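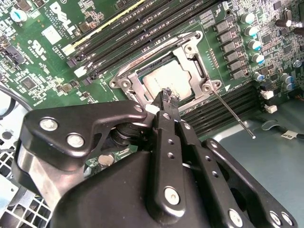 CPU1 on a Dell workstation board, processor in its metal retention frame.

2 January 2024

Thread on batch queues, specifically overnight OCR. The archive at Kuver scans bound parish registers and survey books, and all of the text recognition runs at night on office-grade hardware. I rewrote the queue over the holidays. Notes follow, mostly on job size, retries and why averages are a poor planning tool.

Terms first. A page is one image file. A volume is one bound book. A job is whatever the queue hands to a worker in one go. The old system, Idahosa, treated volume and job as the same thing. Most of what went wrong came from that.

Volumes in the Dristham series run from thin pamphlets to ledgers of more than 500 pages. If one volume is one job, the worker that draws a ledger near the end of the night is still going when everyone comes in. The other workers went idle hours before. Total work is unchanged, finish time is awful.

This is the standard long-tail problem. With N workers, the finish time can't be shorter than total work divided by N, and it can't be shorter than the longest single job either. Idahosa was always up against the second limit. Adding workers would have done nothing.

Two fixes. Sort the queue so long jobs start first, or cut the jobs smaller. Sorting is almost free and gets you most of the way. It does need an estimate of job length before the job runs, and page count turned out to be a weak estimate.

Page count is weak as the cost per page varies so much. A printed title page is quick. A two-column index with bleed-through from the other side can take many times as long, mostly in layout analysis. Two volumes with the same page count can be hours apart.

A better predictor is compressed file size per page, measured after cropping. Busy pages compress badly. It's crude, and it fails on water stains, which are large files with very little text. Still good enough for sorting.

Nadow is the replacement queue. A job in Nadow is a run of consecutive pages from one volume, capped by estimated cost. Page count doesn't enter into it. A dense index might be split into jobs of 4 pages. A run of blank leaves goes through as a single job.

Why not one page per job? Start-up cost. The recognition model and the dictionary for that series have to be loaded, and a worker doing one page at a time spends a silly share of the night loading. You can keep workers warm between jobs, but then memory leaks in the layout library become your problem. I restart workers on purpose.

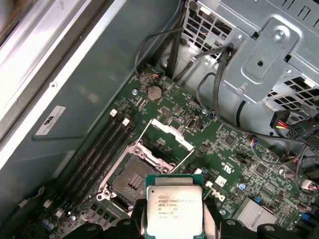 Worker count is the setting people ask me about most, and the usual advice is one worker per core. It's a starting point only. Layout analysis here is limited by memory access well before all the cores are busy, so past a certain count each new worker slows the others and total throughput goes flat, then dips. You have to measure it on your own pages. The top of a Xeon E5 has a model designation and a clock speed in GHz printed right on the metal, and neither of those will tell you where the curve bends. Run the same fixed set of pages at each worker count, throw away the first run, plot pages per minute, and stop one step before flat.

On choosing the fixed set: don't use the first volume in the folder. Mine has 173 pages taken from across the Dristham series in proportion to how common each page type is. It includes two kinds of page I know fail. A benchmark with no failures in it doesn't exercise the retry path, and the retry path is slow.

Retries. Idahosa retried a failed volume from page one, with no limit. A single corrupt TIFF near the end of a ledger meant the whole ledger was recognized over and over until someone killed it. I found one from last May that had done this for an entire week. The logs called each attempt a success up to the point where it wasn't.

Nadow retries a failed job once, unchanged, in case the failure was something passing such as a dropped network mount. If it fails again, the job is split in half and both halves go back on the queue. This repeats until the bad page is alone. That page is set aside with its error and the rest of the volume goes on.

Splitting in half costs a bit of repeated work. The alternative is saving output after each page and resuming, which I tried. It was faster on paper. It also left partly written output files that the assembly step took for complete ones, and I lost a day to that.

Related: write output to a temporary name in the same directory, flush, then rename. Rename within one filesystem is atomic on anything I'd run this on. Rename across filesystems is a copy and a delete. If your temp directory is on a different disk you have no guarantee at all.

Timeouts. A fixed timeout per job is wrong for the same reason page count is wrong. Nadow sets it as a multiple of the estimated cost, with a floor. The floor matters more than I expected – very short jobs were timing out during model loading, before the first page had been opened.

Ordering across volumes. Strict longest-first is good for finish time and bad for the people waiting. Cataloging wants whole volumes in the morning, and strict ordering gives them a lot of volumes that are each nearly done. So volumes get a priority, and longest-first applies within a priority level only. It gives up a little total time. I'm fine with that.

Scan resolution, as someone always brings it up. The registers are captured at 600 dpi and recognized from a reduced copy. Full resolution did not improve accuracy on printed text. It did help on small superscripts in the survey books, so those keep the full-size image. This is set per series in the job header, never guessed by the worker.

Averages. The old report gave mean time per page for the night. That number barely moved while the finish time swung by hours, as the tail was in a few volumes and the mean spread it over all of them. The new report gives the median, the 95th percentile and the name of the last job to finish. I read the last one first.

Results so far: roughly a third off the finish time on a normal night, on the same machines. Most of that came from longest-first ordering alone. Job splitting mostly evened things out from night to night. Worker count tuning was a small gain on top.

Still open: estimates for handwritten inserts, which are wrong by a wide margin in both directions. Right now they get a flat cost and their own low-priority level. If you have a cheap measure that separates handwriting from stains before recognition, I'd like to read about it.

Also still open: the assembly step is single-threaded and runs last. It's now the longest single job on some nights, so the limit from the fourth post applies to it too. That one's next.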